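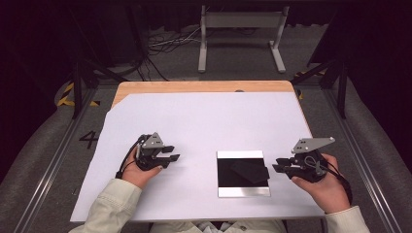 Cell 4, both hand grippers held up, tray between the forearms, before the jaw check.

December, 14:40. Cell 4, maintenance after 1574 cycles on the Irlow pair.

Left gripper closes well. Right one has play in the jaws, I feel it when I turn the wrist. I took off the plate, tightened the two screws under it and put it back. Play is smaller but not gone. Maybe the bushing is worn – I asked Cundik for a new set.

The thin cable on the right one goes over the top and I don't like it. If it catches, we lose the signal. Next time I will fix it with a clip to the side of the plate.

Paper on the table: please keep it flat, and do not write on it. The calibration from last month was made with this paper.

Zero values saved again for both sides, in the Plultus folder. I opened and closed each one 40 times by hand, no error on the left, one late reading on the right.

To do: bushing, clip, then check again after 300 cycles.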